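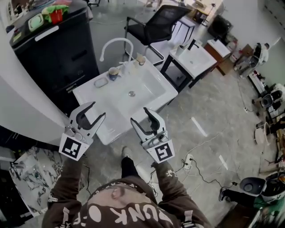
**Basin one.** White, rectangular, deep, with a tall white tap and a ledge that is already full.

# Stirton basins, the first gallery page

I am looking for a basin for the downstairs washroom at Stirton, and I have started this page so I can stop repeating myself on the phone. The old one is 500 mm wide and cracked along the back. Everyone I've spoken to says that replacing it is simple. I have heard that about the Stirton roof, the Stirton gate and the Stirton drains, so I'd like to look at a few basins properly before anyone gets their wallet out.

Each picture gets a line or two when it goes up. The longer grumbles go underneath, where they can be skipped.

## On ledges

I don't trust a back ledge. The Drollthorpe leaflet is very pleased with them and talks about "a place for everything", but a place for everything is how you end up with a blue cup, a glass, a little bottle and a soap dish all sharing the strip behind the bowl. Every one of those has to be lifted before you can wipe under it. I know who will be doing the lifting.

Against that, Stirton has no shelf in the washroom and no wall I'd want to drill into, so the soap has to go somewhere. A shallow grey dish in the back corner is about as neat an answer as I'm likely to get. I would keep the dish and send the cups back to the kitchen.

## On tall taps

The tap is the part people like first, and I see why. It's a good curve, and you could fill a jug under one that high. I'm less sure about washing hands. The higher the water starts, the more of it ends up on your front, whatever the leaflet says about flow. I'd want to try it at full blast, in my own clothes, before I believed otherwise.

White is a brave colour for a tap too. Ours at Stirton is chrome and shows every splash. I was told white "hides the limescale", which I take to mean it is still there.

## On the bowl

I have fewer complaints about this. It's deep, the sides are straight, and the round silver waste sits near the middle. Our present basin is a shallow thing you can't rinse a paintbrush in without redecorating. If I were choosing on the bowl alone I would have stopped looking by now.

My one doubt is the corners. Rectangular basins collect a grey line in the corners which a round one doesn't, and I've yet to meet the cloth that gets it out in one go.

## On stands

There's a second white sink further back, on a black metal stand with a black tap, and I keep returning to it. A stand means you can get a mop underneath. It also means everybody can see the pipes, and the pipes at Stirton aren't something I want seen. Mimlow will box them in for extra money. At that point you have paid for a stand and then paid again to hide what the stand shows.

The glossy black cabinet next to the first basin is out. I had a glossy black table once and dusted it every day for a year.

## Prices so far

- Mimlow: £1,066 for basin, tap and stand, fitting not included. I asked them to say it twice.
- Ogilvie: cheaper, but the tap is separate and so, apparently, is the waste.
- Drollthorpe: no price until they have "understood the space". The space is a small washroom.

Delivery is quoted as 14 working days by Ogilvie and 19 by Mimlow. I have written both down in pencil.

## Where that leaves things

Nothing is ordered. I like the deep bowl, I could live with the ledge if it were kept clear, and I remain unconvinced by the tap. The Ogilvie ones go up next, once I've been over there with a tape measure - their brochure gives the width of the rim and keeps quiet about the width of the bowl.

If you have lived with a white tap for more than a year, please write and tell me what colour it is now.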